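4.2 Surface and backdrop effects on cable sorting

The second part of the study concerns the storage of loose cable in small open tubs, and in particular whether the surface on which the tubs stand has any bearing on how quickly and how tidily the contents are put away. Earlier work by Umali treated the worktop as neutral. Our own trials at Flivodholm suggested otherwise, as thin wire is easily lost against a strongly veined or patterned surface and tends to be left behind when the tubs are filled.

Cable was divided into two classes. Class A was thicker cable that keeps its shape once wound, and could be stored as a coil. Class B was thin single wire, which springs open when released and was stored without winding. Each class was given its own tub. Mixing was not permitted at any stage, and a length placed in the wrong tub was recorded as a fault even where it was later moved.

The tubs were of the same colour for both classes. This was a deliberate choice by Evangelista, who argued that colour-coded tubs would hide the effect of the surface, as attention would be drawn to the tub and away from the table. Tubs stood next to each other towards the rear wall, leaving the front of the table clear for sorting. No lids were used. 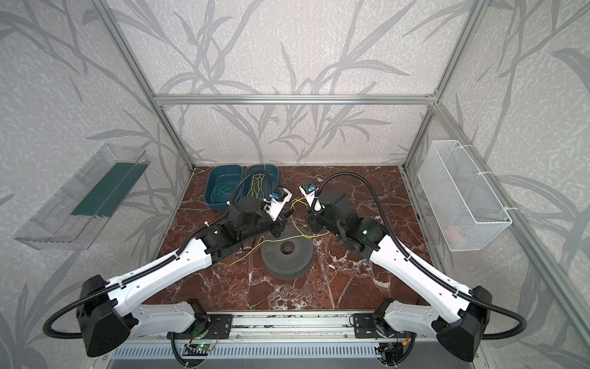 Figure 3. Teal tubs near the back wall, with coiled green-blue cable on the left and thin yellow and green wires on the right. A length of yellow wire lies on the dark red marble.

Why was the thin wire not wound before it was stored?

Winding thin wire takes longer than placing it, and the time spent winding would have been counted as sorting time. Storing it loose kept the two measures apart, at the cost of more tangling in the Class B tub.

A total of 219 lengths were sorted over the full series, drawn from a stock of 100 Class A and 119 Class B pieces. Each trial was limited to 60 seconds. Lengths still on the table at the end of that time were scored as residue, and lengths hanging over the rim of a tub were scored as stored provided that one end was inside. This last rule was added by Lumbao after the pilot, in which overhanging wire had been scored differently by the two observers.

Residue was almost wholly Class B. On plain surfaces it was low and did not change with the colour of the wire. On veined marble it rose, and pale wire lying along a vein was missed more often than wire lying across one. The patterned wallpaper had a smaller effect - it mattered only for wire that stood up above the rim and was seen against the wall. Leaf patterns were worse in this respect than stripes, although the difference was slight and we do not place much weight on it.

Tangling was assessed separately by lifting one wire from the tub and noting whether others came with it. The method is that of Ciment and is known to be sensitive to the depth of fill. Tubs were therefore tested at the same depth throughout. No link was found between tangling and the surface, and the measure is not considered further in Section 5.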